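Notas para la charla: enseñar una tarea con la mano o con el mando
Jornada técnica de Evstead, sala pequeña. Versión con los cambios de enero.

Diapositiva 1. Título
Saludar, decir de dónde vengo (Sisberg, grupo de manipulación) y que las preguntas pueden ser en medio. No leer el título. Avisar de que no voy a hablar de redes ni de arquitecturas, solo de cómo se graban las demostraciones y de lo que se estropea al grabarlas.

Diapositiva 2. Dos maneras de enseñar
Primera: coger el brazo y llevarlo. El brazo compensa su propio peso, la persona lo agarra por la muñeca y hace el recorrido. Se aprende en una mañana. La persona nota el choque con la mesa en la propia mano.
Segunda: teleoperar. La persona mueve unos mandos y el robot repite el movimiento en otro sitio. Cuesta más al principio. A cambio, el operador no sale en las cámaras y se pueden mover los dos brazos a la vez.
Preguntar quién ha probado alguna de las dos. Si casi nadie levanta la mano, dedicar un minuto más a la primera, que se entiende mejor.

Diapositiva 3. Qué elegimos y por qué
Empezamos guiando con la mano. Lo dejamos para las tareas de dos brazos: una persona sola no lleva bien dos muñecas y además acciona las pinzas. Lo intentamos con dos personas y las grabaciones salían descoordinadas, un brazo esperando siempre al otro.
Seguimos usando la guía manual para calibrar posiciones y para enseñar una trayectoria suelta. Decirlo, que en la pausa siempre hay quien cree que la hemos abandonado del todo.

Diapositiva 4. La mesa
Tablero liso de un solo color y objetos sueltos. La tarea de referencia es ordenar: coger un objeto, llevarlo a su zona, volver. Objetos de formas muy distintas a propósito. Un peluche perdona casi cualquier agarre. Un teléfono cerrado, plano sobre la mesa, no perdona nada: si los dedos bajan un poco de más tocan el tablero, y si bajan de menos resbalan por el canto.

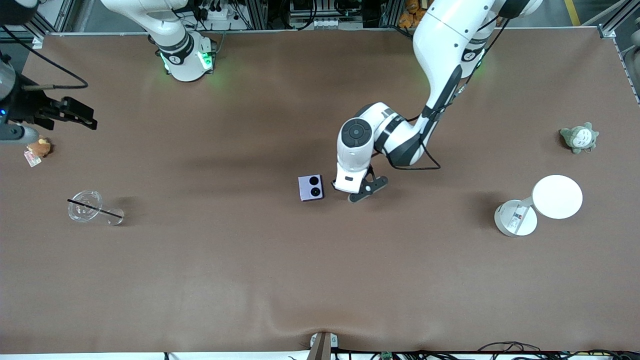 Con el teléfono el operador tiene que decidir por qué lado entra antes de bajar. Los nuevos bajan primero y giran la muñeca después, ya pegados a la mesa. Esa corrección queda grabada y el modelo la copia tal cual. Insistir en esto — es la idea que quiero que se lleven de la primera mitad.
Norma que seguimos: orientar la pinza en alto, parar un instante, bajar recto, cerrar. La pausa viene bien para revisar después, se localiza enseguida en la gráfica de velocidad.
Si preguntan por la fuerza de cierre: la limitamos por software, el mismo valor para todos los objetos. Los peluches se aplastan algo más de lo que me gustaría, los vasos aguantan.

Diapositiva 5. El retardo
Contar la prueba con Flostex. Ellos ponían los mandos en su oficina y el robot estaba con nosotros. Tuvimos días con 600 milisegundos entre el gesto y el movimiento. Con ese retardo la gente deja de moverse de forma continua: da un toque, espera, mira, da otro toque. La tarea se termina, pero la demostración es una escalera.
No filtramos esas grabaciones al principio y el modelo aprendió a pararse a medio camino. Lo vimos en la primera evaluación y tardamos bastante en encontrar la causa, buscábamos un fallo en el controlador.
Ahora se descarta la sesión entera si el retardo pasa del umbral. No doy el umbral en la diapositiva porque depende de cada montaje. Si insisten, lo hablamos luego.

Diapositiva 6. Qué ve el operador
El operador trabaja con varias vistas: una fija sobre la zona de trabajo y las de las muñecas. La fija sirve para moverse, la de muñeca sirve para los últimos centímetros. Lo difícil es saber cuándo cambiar de una a otra. Los que llevan tiempo cambian pronto, con la pinza todavía alta.
Problemas que salen una y otra vez:
La sombra del propio brazo cae justo donde se va a coger.
Los dedos ocupan la parte baja de la vista y engañan sobre la distancia.
El plástico transparente casi solo se reconoce por los brillos del borde.
Una pajita negra, en cambio, se ve perfectamente, y mucha gente apunta a la pajita en lugar de apuntar al vaso.
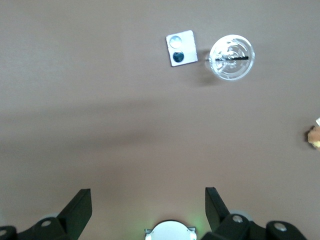
Para los objetos transparentes probamos a cambiar la luz. Mejoró la vista y empeoró todo lo demás: al volver a la luz normal, el modelo fallaba con objetos que ya cogía bien. Desde entonces grabamos con la luz que vaya a haber en uso y el operador se acostumbra.
Lo que sí ayudó fue pedir que la pinza llegue abierta del todo. Parece poca cosa. Con los dedos a medio abrir el operador centra peor y el margen a cada lado casi desaparece.
Aquí suelen preguntar por sensores de profundidad. Respuesta corta: con vasos de plástico transparente nos dieron medidas poco fiables y no los usamos en esta tarea.

Diapositiva 7. Cuántas demostraciones
Primera tanda: 600 demostraciones. Segunda: 1.000, ya con las normas escritas. Avisar de que no son comparables sin más, porque entre una y otra cambiaron los operadores y también los objetos.
En la primera tanda participaron 4 operadores y cada uno tenía su estilo. Uno entraba siempre por la izquierda, otro dejaba los objetos desde demasiado alto. Mezclar estilos no es malo en sí, pero si cada persona graba un solo objeto, el estilo y el objeto quedan atados y luego no hay forma de separarlos. Rotar. Lo hacemos con una hoja de turnos normal y corriente.
(Si voy mal de tiempo, saltar de aquí a la 9.)

Diapositiva 8. Los intentos fallidos
Guardamos también los fallos, etiquetados aparte. Hay dos clases y conviene distinguirlas. En una el operador falla, corrige y termina: esas entran en el entrenamiento, enseñan a recuperarse. En la otra el objeto acaba tumbado o fuera de alcance y hay que parar: esas solo las usamos para el detector de errores.
El equipo de Kılıçarslan, que monta las pinzas, nos pidió los fallos de la segunda clase para estudiar el desgaste de los dedos. No lo habíamos pensado y ahora se los enviamos cada mes.
Mencionar que un vaso tumbado no cuenta como fallo si ya estaba así al empezar. Las posiciones iniciales incluyen vasos de pie y vasos acostados, y el que revisa tiene que mirar el primer instante de la grabación antes de etiquetar.

Diapositiva 9. Lo que haría de otra forma
Escribir las normas antes de la primera sesión. Las escribimos después y hubo que repetir trabajo.
Sesiones más cortas. Pasada media hora los recorridos se alargan y aparecen correcciones que no estaban.
Revisar el mismo día. Al día siguiente el operador ya no recuerda por qué hizo un giro raro.
Anotar los cambios de cámara. Movimos un soporte, no lo apuntamos, y hay una semana de datos que no sabemos bien cómo tratar.

Diapositiva 10. Preguntas
Tener abierto el vídeo del teléfono a velocidad normal, sin acelerar. Si no hay preguntas, ponerlo y comentar la pausa antes de bajar.
Sobre si publicamos los datos: pendiente de acuerdo con Flostex, no prometer fechas.
Devolver el micro y recoger el adaptador de pantalla, que es de Evstead.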